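Robot Software Engineering, Unit 7
Task-level control for disassembly and reassembly
Course notes, July 2026. Prepared by Ruxandra Căpraru, lab sections by Oddur Hedegaard

7.1 Scope

Unit 6 ended with a motion planner that returns collision-free paths between two known poses. The present unit adds the layer above it: a sequencer that decides which part to handle next, which pose source to trust, and when to stop. The worked case is a desktop PC, with a fixture tray for its parts. The sequencer is Ralov. Perception runs in Flurnow, which publishes part poses with a covariance.

7.2 Frames and pose sources

Three frames matter: case, tray and tool. Tray poses are taken from the fixture model and change only when the tray is moved. Case poses have to be estimated, as the case can shift under load. Both the fixed camera and the wrist camera feed the same estimator. The fixed view is used to choose an approach direction, the wrist view to correct the last part of the motion.

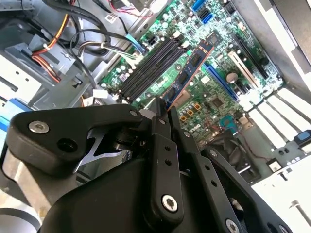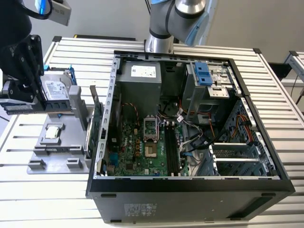
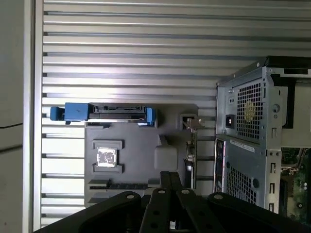
7.3 Precondition checks

Each skill in Ralov declares preconditions, a body and a postcondition. For insert_module the preconditions are:

module_in_gripper
slot_free(slot_id)
latches_open(slot_id)
pose_age < 200 ms

If pose_age fails, the skill requests a fresh estimate and waits. If any of the others fails, it returns BLOCKED and the sequencer replans. Do not retry inside the skill body. Retries at that level hide the failure from the planner, and the log then shows one long insertion where there were several short ones.

7.4 Contact phase

Position control ends at the pre-insert pose. From there the controller is compliant along the insertion axis and stiff in rotation about it. The guarded move stops at a force limit of 12 N during search. Seating uses a separate limit of 108 N, enabled only after the search has converged - never as a fallback when it times out. Both values live in the skill's parameter file and should not be hard-coded.

7.5 Exercise

Work in pairs. Adelino Seixas has put the replay logs in the Honetti repository.

(a) Write the precondition list for remove_drive.
(b) Give a 2-step recovery for a part that rotates in the fingers after grasp.
(c) State which frame the recovery in (b) should be expressed in, and why.

Hand in the skill file and the log of one complete replay. Questions on the replay tool go to Graça Sampaio.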